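Module 4 — Automatisation des tournées et organisation du travail
Notes de cours, séance 3
Intervenante : Sabina Danko
Version du 3 décembre 2018

Rappel de la séance précédente

Nous avions distingué la tâche, le poste et le métier. Une machine reprend des tâches. Un poste peut en perdre plusieurs et continuer d'exister sous le même intitulé, avec un contenu très différent. C'est le cas étudié aujourd'hui.

Le cas Floltach

Floltach exploite un site de dépôts et d'ateliers desservi par des voies de service. Le personnel y effectuait à pied des rondes quotidiennes : état du sol, passages encombrés, portails, clôtures. Le site a mis en service en juin un robot de ronde fourni par Hudec, qui suit les voies et transmet ses vues à un poste de contrôle. Deux agents par équipe étaient affectés aux rondes. Ils sont restés dans l'effectif, mais l'un des deux travaille désormais devant l'écran.

Données à retenir pour le dossier :
— longueur du parcours principal : 220 mètres
— durée maximale prévue pour traiter un signalement : 60 minutes
— agents par équipe : deux, avant et après la mise en service

Le logiciel de suivi s'appelle Drutley. Il classe chaque signalement en « passage », « sol » ou « clôture ». L'opérateur confirme, corrige ou rejette. S'il ne fait rien, le signalement reste ouvert et apparaît sur le tableau du chef d'équipe.

Le travail au poste de contrôle

L'opérateur regarde des vues prises à hauteur du robot, dans des voies étroites entre deux murs. Il doit décider si un véhicule garé gêne le passage, si une personne est trop près, si un revêtement dégradé justifie une intervention. Aucune de ces décisions n'est difficile prise isolément. Leur succession l'est davantage, surtout en fin de poste.
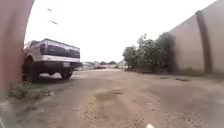
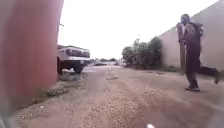
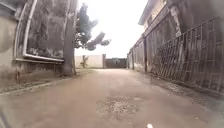
Voies de service : un pick-up garé à gauche sur les deux premières vues, une personne dans la voie sur la deuxième, un revêtement dégradé par endroits sur la troisième.

Question : qui est responsable lorsqu'un signalement est classé à tort ?

Réponse : l'entreprise, en tant qu'employeur. En interne, la procédure Floltach désigne le chef d'équipe, parce que l'opérateur ne choisit ni le rythme des signalements ni les seuils de réglage. Ce point a été demandé par les agents et ajouté à la procédure après la mise en service.

Ce qui change pour les agents

1. Le rythme. L'agent en ronde fixait son allure et pouvait s'arrêter. L'opérateur suit celle de la machine. Plusieurs agents ont dit en entretien être plus fatigués assis qu'ils ne l'étaient après une ronde complète.

2. La connaissance du terrain. Un agent qui passe chaque jour au même endroit sait qu'un portail ferme mal ou que tel livreur se gare toujours du mauvais côté. Cette connaissance n'est écrite nulle part. Floltach a instauré une alternance d'une semaine sur l'autre entre l'écran et le terrain pour la conserver. Les agents la respectent, sauf pendant les congés.

3. Les échanges. Pendant les rondes, on parlait aux chauffeurs et aux gens des ateliers. Une partie des problèmes se réglait ainsi, sans trace. Ils passent maintenant par un signalement, ce qui augmente le nombre de dossiers sans que le site soit en plus mauvais état. Attention donc à la lecture des statistiques avant / après.

4. La trace. Chaque décision est horodatée. La direction s'est engagée par écrit à ne pas utiliser ces données pour l'évaluation individuelle. Drahomíra Kubíček, qui représentait le personnel dans la négociation, a obtenu que l'historique nominatif soit effacé à la fin de chaque mois.

La classification

Les agents de ronde étaient classés comme agents de surveillance. Le poste à l'écran demande une formation interne et une habilitation, mais la grille n'a pas été revue. C'est le principal désaccord encore ouvert. La direction parle d'un changement d'outil, les agents d'un changement de poste. Relire à ce sujet les critères vus en séance 1 (autonomie, responsabilité, technicité) et les appliquer un par un.

À comparer avec le cas Flasico, où l'entreprise avait confié la surveillance des écrans à un prestataire. Les coûts avaient baissé la première année — puis il avait fallu réembaucher sur place pour les interventions.

Travail à rendre

Rédiger une note de deux pages à l'attention de la direction de Floltach sur l'alternance écran / terrain. Préciser ce qu'il faut maintenir pendant les congés et qui en décide. Les comptes rendus d'entretien sont dans le dossier partagé. Ne pas citer les agents par leur nom.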